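How I Finally Got My Paper Mail Under Control (and How You Can Too)

Jun 26, 2022
By Catrin Bellis

Last July I pulled everything out of the kitchen drawer where the mail goes to die, and I counted it, mostly out of spite. 647 pieces of paper! Some of it was older than my dog. There was a dentist bill I'd paid twice, a water notice I'd never paid at all, and a lovely card from my friend Vimala Mudaliar that I'd never even opened (sorry, Vimala).

So I spent a weekend setting up a system, and a year later I'm still using it, which for me is a miracle. It costs almost nothing and takes me ten minutes a week. If your drawer won't close anymore, grab a coffee and let's go.

Step 1: Get it all in one spot

Go around the house with a shopping bag and pick up every bit of paper you can find. Check the car. Check your coat pockets, and the top of the fridge, and that bowl by the door. Don't read anything yet! If you start reading you'll be sitting on the stairs with a 2014 warranty card an hour later and the bag will still be half empty.

Then clear a flat surface you won't need for dinner. I like a table with nothing on it but the few things I'm going to use, so a stapler, a pen, something to put the keepers in.

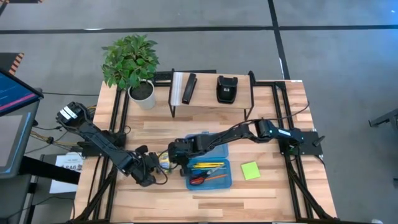

Once you've got your spot, dump the bag out and do one fast pass. I give myself two seconds per item, and there are only three places it can go:

- Trash or recycling (flyers, catalogs, empty envelopes)
- Shred (anything with an account number or your birthday on it)
- Keep for now

My first pass got me from 647 down to 376, and that was with me being a big softie about old postcards. The recycling bag was so heavy I had to drag it.

Step 2: Sort what's left into four piles

I tried doing this with fourteen categories once, with color codes and everything, and I gave up before lunch. Four is plenty.

DO: bills to pay, forms to sign, anything that wants something from you.
WAIT: you've done your part and you're expecting an answer.
FILE: taxes, insurance, medical, house and car papers.
LOVE: cards, kids' drawings, letters. No rules for this pile, it just gets its own box.

If something could go in two piles, put it in DO. You'll look at that one most often, so it can't hide.

Staple things that belong together as you go, top left corner, newest page on top. I used paper clips for years and they slide off and grab onto the wrong page, and then your car insurance is attached to a pizza coupon.

Step 3: Put your tools where your hands are

This was the big one for me. I kept missing my ten minutes every week and I couldn't work out why, and then I noticed I was getting up over and over to hunt for a pen. By the third trip I'd be watching TV. Now there's a little kit that lives with the mail: pencils, one good pen, stamps, return address labels, a stapler, and a letter opener if you're fancy.
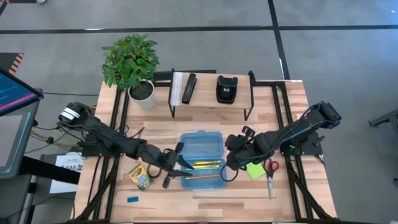
Reading time: 4 minutes

I use pencil for nearly all of it, by the way. When a letter comes in, I write the date it arrived in the top corner and one or two words about what to do ("call," "pay Fri," "ask Hüsnü"). Then if the plan changes I can rub it out. Pen is for checks and signatures.

Whatever you keep the kit in, don't let the rest of the family raid it. I'm serious! Buy them their own pencils.

Step 4: Label your folders like a tired person

Write the words you'd say out loud. I had a folder called "Residential Utilities" and I never once found it, because in my head it's "the water bill." So now it says WATER BILL. You want big letters, dark ink, and the same spot on every tab.

My neighbor Narayanan Venkataraman does his by year and swears by it. I go by topic. Either one is fine as long as you don't mix them, which I did for a few months, and it was a mess.

Step 5: Pick a container for the incoming stuff

You need one place where new mail lands. A tray, a basket, a bin, a shoebox, it doesn't matter much. Keep it small, though. Mine is just big enough for a week's worth, so when it's full I know I've been skipping.

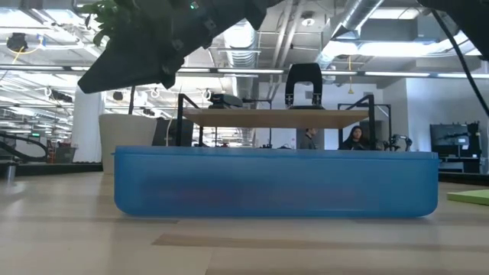

A see-through-ish blue bin, long and low.

I'd stay away from anything with a tight lid for incoming mail. A lid is one more thing to do when your arms are full of groceries, and you'll end up setting the mail on top of it.

Step 6: The ten minutes

Pick a time that's already kind of boring. Mine is while the pasta water heats up. Empty the bin, toss the junk, mark the rest in pencil, drop it in the four piles, pay whatever's due. If the timer goes off and I'm not done, I stop anyway and finish next week.

Once a month I flip through WAIT and call anybody who's gone quiet. That's how I got a $200 refund I'd completely forgotten about, so it does pay!

How long to keep things depends on where you live and what it's for, so check the official tax guidance for your area before you shred. When I'm not sure, I keep it another year.

If you try this, write and tell me how many pieces were in your drawer. Karthikeyan Raju is the current champion with 2725, and he says that's without the garage.

Contact | © 2022 Catrin Bellis. All rights reserved. | Back to top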